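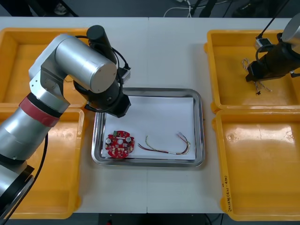 The Bench Has Rules Too

When Emrys Craddock took over the bench automation group at Pretport, the written rules for sharing a table between two robot arms fit on a single page, and most of that page was about the emergency stop. There is a good deal more of it now - 22 rules in all, kept in a binder that has been dropped, doodled in and rewritten more often than he would like to admit.

"People expect the rules to be about speed and force, and we do have those," he told me over a very large mug of tea. "But the ones we argue over are about where things go."

I could see why once I had spent a morning with him. The work is sorting and handling small electronics, the kind of job that looks like child's play until you try to write it down. A steel tray sits in the middle of a white table with yellow bins on both sides, and a sheet of paper lines the tray. On the paper go a round red circuit board and a wire harness in half a dozen or so colors, if you count generously (red, yellow, green, black and white are the ones I wrote down). Each arm has its own side, and the tray in the middle is shared ground. Rule 6 says that only one gripper may be below the rim of the tray at a time, and the other has to wait over its own bins until the first has cleared.

It sounds fussy, and Emrys will cheerfully agree that it is! But he came to Pretport from Galindo, a much bigger shop, where every team had its own customs about right of way and a new hire could spend weeks learning them by ear. He wanted something a person could read on a first day and follow before lunch.

The wires get a section to themselves. A harness goes down in a loose open curve with its plug pointing away from the board, and a bundle already sorted into a bin is left alone until the run is over, however untidy its ends may look. The board has its own page as well, and it's my favorite in the whole binder, because you can tell that it was written by people who have winced at something. Grip by the edge. Stay off the tall round capacitors and the green terminal block. Come in level with the rim, stop short, and look again before going in. 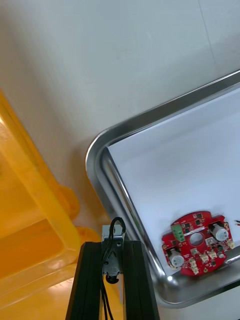

What Goes in the Log

Then there is the paperwork, which Emrys loves and his team puts up with. Every run gets an entry in Sitis, the group's logging tool, with the bin layout, the gripper settings and the name of whoever set the table. A change to any rule needs 2 signatures and a trial of 16 runs before it goes in the binder. The latest revision is dated 27 April 2022, and it added a short paragraph on keeping cables slack at the wrist, a subject on which he can talk for quite some time.

He has lately been trading drafts with Stavomus, a smaller outfit that works with similar bins and trays, and the two groups hope to settle on a common set of handling rules. They agree on nearly everything so far. The sticking point is whether the paper liner should be replaced after each run or only when it's marked, and Emrys, who favors the first, has another call about it next week.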